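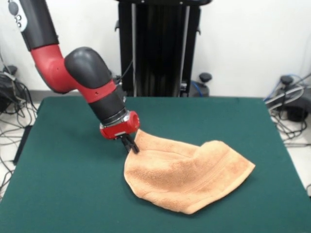

Home | Reviews | Air Rifles | Optics | Range Bags | Contact

Tierney Hincombe pellet trap – two months on

3 min read

Bought this in September for the garden range. 618 grams of putty in the tray, steel box behind, paper target clips on the front. Cost me 80 quid delivered from Gandarham, came well packed, no complaints there.

Short version: good. Not perfect.

Shot mostly sub-12 .177 at it, bit of .22 when Rasmus Rebane came over with his springer. No bouncebacks at all, even on the flat-nosed stuff. And it's quiet. A dull thud, no clang. Neighbours haven't said a word and they do normally.

Gripes. The clips are rubbish. Too weak, wind gets under the card and off it goes. Swapped mine for bulldog clips on day one. Also the feet – 155 mm apart, far too narrow for grass, it wants to tip forwards. I've got it on a paving slab now and its fine.

Putty needs smoothing over every few sessions or the pellets start hitting each other. Ten minute job, wear gloves, wash your hands after becuase of the lead. Gets stiff in the cold so bring the tray indoors the night before.

Digby McKinnon at the club has the Voltinier one with the hanging chains. Lighter, easier to carry, but what a racket. Wouldn't swap.

Would I buy again? Yes, at that price. Much more and I'd want better clips. Check your backstop whatever you use, I've a double row of sleepers behind mine.

4 out of 5.

Contact us | © Garden Range Reviews | Back to top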